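My Year of Getting Rid of Things
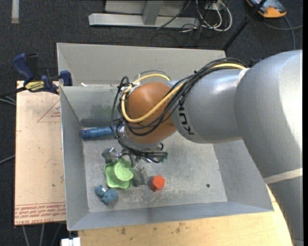
A KUKA arm over a metal bin, with a small group of coloured objects inside.

I never thought of myself as a hoarder. Then in July I opened the cupboard under the stairs to find a torch and a tennis racket fell on my head (I don't play tennis!), and I decided enough was enough.

My friend Annatjie Kekana cleared her late aunt's house a few years back, so I rang her for advice. "Start with the boring stuff," she said. "If you start with letters you'll be sat on the floor crying by lunch." So I did the kitchen drawers first, and found 3 potato peelers and a key to a flat I left ages ago.

Selling was more fun than I'd expected. A man called Yasir Ghumman drove over for my old record player and stayed for two cups of tea, and we've swapped albums ever since. By the autumn I'd made £845, most of it from things I'd forgotten I owned, and spent a fair chunk of it on a decent mattress – no regrets there.

The books were harder. I boxed up 94 of them for the charity shop, then crept back the next morning and bought 4 of them again. The woman on the till didn't say a word, bless her.

I still haven't touched the loft. Annatjie keeps offering to come round with bin bags, and I keep telling her it's too cold up there until spring.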